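3.2 Tasting sessions

We held our sessions over two long lunches at Jovel, where Makis Stefanou and his kitchen were kind enough to smoke the bacon and pork liver for us in the same little oak kiln they use every day. Each guest was served 400 g of food in all – a generous plate, we admit – and was asked to eat as slowly as they pleased and to talk as much or as little as they liked. We noted every pause in conversation longer than a few seconds, following Mitsotakis-Vlachou, and set it beside the score the guest later gave the dish.

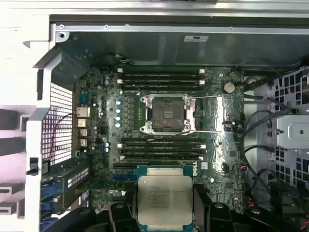 Figure 2. Processor held over the motherboard, near the open socket.

3.3 Scoring and analysis

Guests marked smokiness, saltiness and overall pleasure on a paper card. Yhon Flores typed up the cards, and we then compared the oak-smoked plates with the beech-smoked ones, leaving out any card with a blank line – there were a few, mostly from the dessert end of the table.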